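Call for Participants: Household Waste Study

The Prundley Institute invites residents of Prundley and the surrounding townships to take part in a study of how households sort, store and dispose of everyday waste. The study begins in May and will run for 13 weeks.

A total of 100 households will be selected. Apartments, single-family homes and shared housing are all eligible. Applicants must be 18 or older and must have lived at their current address for at least six months.

Participating households will be asked to:

- weigh their trash and recycling once a week
- keep a short written log of items thrown away
- attend one group interview at Griffiths Hall, beginning at 6:30 p.m.

Each household that completes the study will receive a grocery voucher. Personal information will be kept confidential and will not be shared with waste haulers or landlords.

The study is directed by Idris Gough. Inquiries regarding eligibility should be addressed to Bendik Hedlund at the Institute's main office.
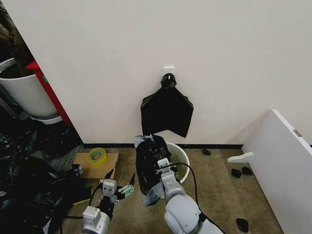 How to Apply

Application forms are available at the front desk and at all Prundley library branches.

13 shares
0 comments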